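Drikia Two-Finger Gripper Kit: review for small workshops
Reviewed by Raelene Halliday, 24/10/2025

Price as tested: 774, excluding the arm. The Allitz adapter plate adds 76. Spare finger pads come from Saavedra in packs, and a buyer should allow 200 a year for them. Total for year one therefore goes past 1,000, and the quote does not make this obvious.

Installation is simple. The cable supplied is long enough, but the clips are poor — budget for better ones. Documentation is adequate. Lino Bellini, who handles our purchasing, asked for a lead time in writing and was given December.
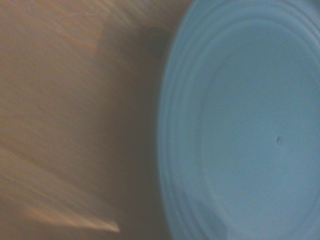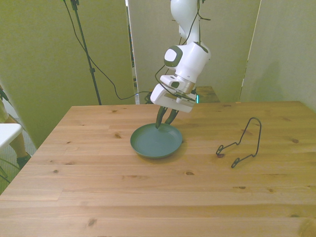
Dishware is the work we bought the kit for, and it is a hard test of any two-finger design. Rims are thin, and a shallow dish leaves little height to grip. With the dark green plate, one finger goes down inside and the other hangs just above the rim, so clearance under the rim decides which pads to order. The wire stand beside it needs its own line in the budget. Plarkeck quotes fixtures separately.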